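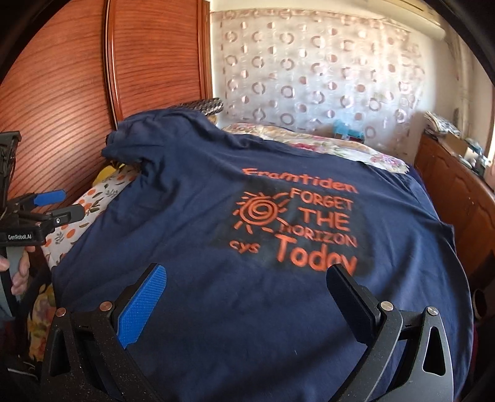
Navy T-shirt with an orange print on the back, laid out on a bed

How to Make Hammered Copper Disc Earrings

October 10, 2024

Level: beginner
Makes: one pair

Copper is a good metal to practice on. It costs little, softens quickly under a torch, and takes texture well. The same steps work for brass and sterling silver, but brass needs more annealing and silver needs a closer eye on the heat.

What you need

24 gauge copper sheet
Disc cutter with a 3/4 inch punch
Brass or nylon mallet for the cutter
Ball peen or texturing hammer
Steel bench block
Butane torch and fire brick
Copper tongs
Pickle and a quenching bowl of water
1.5 mm hole punch pliers
Half-round needle file
Sandpaper, 400 and 600 grit
Two ear wires and two 4 mm jump rings
Two pairs of chain nose pliers
Liver of sulfur gel (optional)

Wear safety glasses from the first step on. Tie back long hair before you light the torch.

Step 1. Cut the discs

Slide the sheet into the disc cutter and line it up under the 3/4 inch hole. Put the punch in with the cutting edge down and check that it stands straight. Strike it firmly with the mallet until it drops through. Two or three solid hits do a cleaner job than a lot of light ones. Repeat for the second disc. A drop of cutting lubricant on the punch keeps it from sticking.

Step 2. Anneal

Set both discs on the fire brick and dim the lights if you can. Heat them evenly, keeping the flame moving, until you see a dull red glow. Copper anneals at 700 degrees Fahrenheit and up, and the glow tells you that you are there. Pick up each disc with tongs and quench it in water. Move the discs to the pickle until the black scale is gone, then rinse and dry. Use copper tongs in the pickle, never steel.

Step 3. Texture

Place a disc on the bench block. Start at the outside edge and work toward the center in a spiral, overlapping your marks slightly. Let the weight of the hammer do the work. The disc will start to curl; turn it over and flatten it with the nylon mallet. If it feels springy and stops taking marks, anneal it again. Texture the second disc the same way and compare the two as you go.

Step 4. Punch the holes

Mark a point 2 mm in from the edge. Center the pliers over the mark and squeeze. Remove the burr on the back with the needle file.

Step 5. Smooth the edges

File around the rim in one direction. Follow with 400 grit, then 600 grit, until the edge does not catch on a piece of cloth.

Step 6. Add a patina (optional)

Stir a pea-sized amount of liver of sulfur gel into a cup of hot water. Work near an open window. Dip each disc for a few seconds, rinse, and repeat until you like the color. Buff the high spots with 600 grit or a polishing pad and leave the low spots dark.

Step 7. Assemble

Twist a jump ring open sideways with the two pliers. Thread on the disc and the loop of the ear wire, then twist it shut. Check that there is no gap. Repeat for the other earring.

Care

Bare copper darkens with wear. Rub with a polishing cloth, or seal with a thin coat of microcrystalline wax and buff when dry.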